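# Making a bed the way our robot has to

My household tips usually come out of my own kitchen, but my day job leaks in now and then and this month it has taken over. I work with a small group teaching a two-handed robot to make a bed, and after 119 tries at straightening one duvet I have opinions about bedding that I never had before. Most of them work just as well if you have regular hands. 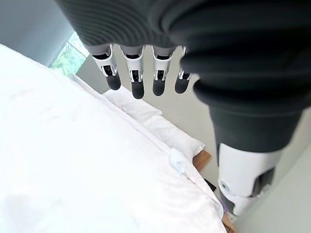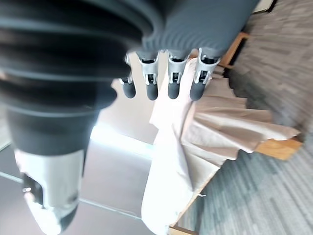
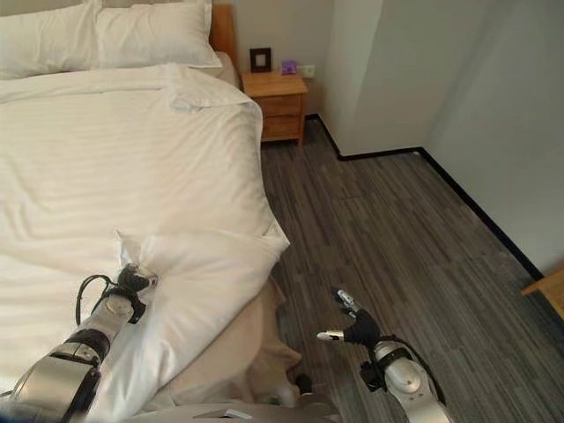
So, the method. Our first version did what I do at home when I'm running late, which is grab the edge wherever it happens to be and yank. It was terrible at it. A hand that pulls from the wrong spot drags the whole cover sideways and leaves a nice ripple down the middle, and then the next pull has to fix the ripple and the crooked edge both. Otis Whitfield, who wrote most of the planning code, finally sat down with Imani Dunleavy (she cleaned hotel rooms for years before she went back to school) and asked her to make a bed slowly while talking out loud. What she does is split the job into 3 stages: find a corner, set the corner, smooth away from it. That's pretty much what we taught the robot, and it's what I do at home now too!

**Find the corner first.** Run your hand along the edge until you hit a point. Don't guess from the middle. When we let the robot pick its grip anywhere along the hem, the cover ended up crooked far more often than when it went looking for a corner, even though looking is slower. I timed myself at home and I don't lose anything by it, maybe a few seconds, and I quit walking back around to the other side to tug.

**Pinch up, then pull.** Lift a little peak of fabric off the mattress before you pull it anywhere. If you press down and drag, the sheet underneath comes along for the ride and now you've got two messes. The robot got this wrong for weeks. Noemi Tran changed one thing, a short lift before every pull, and the bottom sheet stopped creeping toward the foot of the bed.

**Pull low and long.** Once you've got your corner, keep your hand near the height of the mattress and pull out past the edge before you let go. Pull high and the duvet balloons and comes down wherever it likes. Imani's rule is that your knuckles should nearly brush the side of the bed.

**Leave the fold at the top for last.** I always did the turned-back part first because it's the pretty part. Wrong! Every pull from the foot end undoes it. Get the length right, then fold the top down in one go with a hand at each end. If you've only got one hand free (baby, phone, coffee), fold the far end first and walk it toward you.

**Put something grippy on your fingers if your duvet cover is slick.** The robot's rubber fingertips hold plain cotton fine and slide right off sateen. Rubber-tipped gardening gloves fixed it for me at home. My aunt Rosalind uses the rubber thimbles meant for counting paper and swears they're better. I find they pop off.

A word on what we measured, for the people who write in and ask. We scored each try by how far the hem ended up from where it should hang, checked on both sides, and by whether a person would bother to redo it. That second one was Rochelle Benavides's idea, and it's the one I care about. Starting from a corner beat starting anywhere on both scores. Adding the lift helped the sheet a lot and the duvet hardly at all. Smoothing with a flat hand at the end made the bed look nicer and didn't change the hem one bit, so if you're in a hurry, skip it.

Pillows we haven't touched in the study. We're hoping to get to them in December, along with fitted sheets, which I dread. If you have a trick for the fourth corner of a fitted sheet, the one that always pops the first one off, send it in. Mine is to do opposite corners, diagonal from each other, and then the other 2. It works on my bed and fails on my son's bunk.

Next month I'm back in the kitchen with burnt pans.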